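1/ Spent my Sunday reading the Urnstead handling guide, the one everybody in two-arm work keeps telling me settles the argument about what a fair trial is. I have doubts. Thread.

2/ Start with "objects shall be placed in a natural arrangement." Natural to whom? I asked three people and got three tables. One of them lined everything up like a shop window.

3/ Rule 4 wants 2000 trials per task before you quote a success rate. Fine. But it lets you count a restart as the same trial if the operator calls it inside 5 seconds. Guess how many restarts get called inside 5 seconds.

4/ Then there's the shared reach rule: two grippers may work over the same spot "where the task requires it." Every task I've ever been handed apparently requires it.
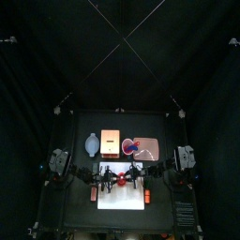
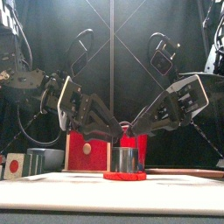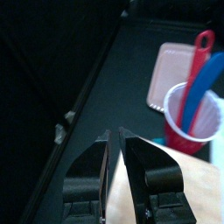

**Filed under: Bench rules**

5/ Take the metal cup on the red coaster in the second one. Both sets of fingertips are close to the rim. Under Urnstead, is that shared reach, or a clearance problem? The guide gives no distance. Unai Toledo says read it as "whatever the operator is comfortable with." That's a mood. You can't audit a mood.

6/ Same trouble with the wrist view. The guide says the target must be "clearly visible" from the wrist camera. In the third picture I can pick out the red and blue utensils in the cup fine, and it's all a bit blurry. Pass or fail? Two reviewers will split on it and both will cite section 11.

7/ Brusell's older sheet was uglier but at least it had numbers. Minimum gap, maximum speed near a fixed object, who signs. People hated it because you could flunk it.

8/ Someone will say Samuel already solves this in software. Samuel logs what you tell it to log. Put "comfortable" in the box and it will store "comfortable" 600 times.

9/ What I'd change, and I'm not holding my breath for the November revision:
- a gap in millimeters
- restarts counted separately, always
- table layouts published with the results
- one named person who can stop a run, and it isn't the person who wants the result

10/ Starley people, I know you helped draft this and I know you're reading. I'd like to be wrong about the restart clause. Send me the reasoning and I'll post it in full.

11/ Until then we're following it with our own gap rule taped over page 2.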